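Segmenting Egocentric Hand Recordings into Action Clips: the Trusari Workflow

Written by Izzati Ong. Tested with Trusari 2 and the Korik label set.

This tutorial covers the step between raw head-view video and the labeled clips used to train a manipulation policy. It assumes the recordings are already synchronized and that hand keypoints have been extracted with Plovex. If the keypoint files are missing, run the extraction first; the segmenter does not fall back to raw pixels.

1. Set the window

Open the session and set the analysis window to 200 frames. Shorter windows split a single fold or wipe into several clips. Longer windows merge an approach with the contact that follows it, and the merged clip then has to be cut by hand.

2. Compute the contact signal

The contact signal is the distance between the thumb tip and the nearest fingertip of the same hand, normalized by palm width. Compute it for each hand separately. Do not average the two. In bimanual tasks one hand often pinches while the other stays open as a support, and the average hides the pinch. 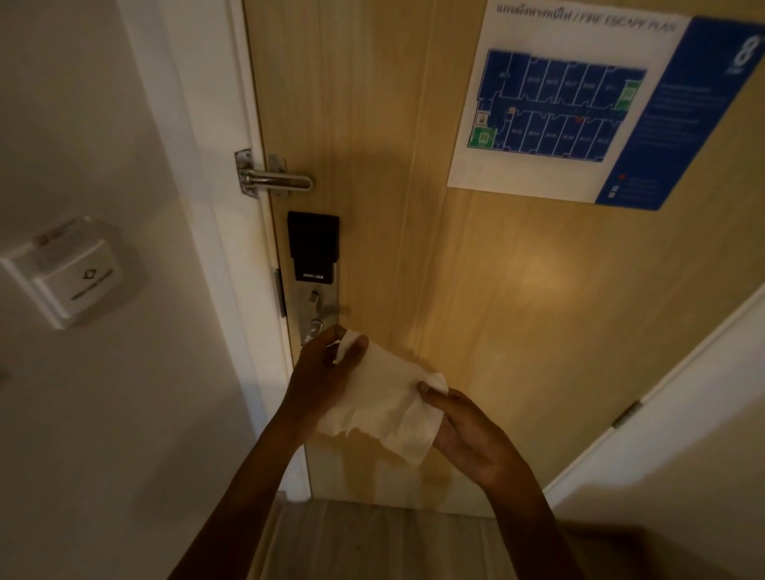
Thin deformable objects need a second pass. Tissue, cloth and plastic film change outline from frame to frame, so the object mask is a poor cue for grasp onset. Set the object class to "deformable" and the segmenter will weight hand pose over mask overlap. With the class left at "rigid", most boundaries land late.

3. Place the boundaries

A boundary is proposed wherever the contact signal of either hand crosses the threshold and stays across it for 4 frames. Review each proposal at half speed. Accept, move or delete it. Do not add a boundary for head motion alone, even when the background changes completely.

4. Assign labels

Each clip gets one verb per hand and one shared object. Use "support" for an open palm under an object and "pinch" for a thumb-and-finger hold. Fixed hardware in the background, such as locks, switches and signs, is not labeled unless a hand touches it during the clip.

5. Check agreement

Have a second annotator repeat steps 3 and 4 on a subset of sessions. Sutrisno Rondonuwu's script, kaushik_compare, matches boundaries between the two passes and lists every pair more than 3 frames apart. Resolve these before export. Label conflicts are listed separately and should be settled after the boundaries are fixed.

Known issues

Keypoints on the fingers farthest from the camera are unreliable when an object covers them. Plovex reports a confidence value per joint; joints below the cutoff are dropped and the gap is interpolated. Gaps longer than the window are left empty and the clip is flagged.

Exported clips keep the session's original frame numbers.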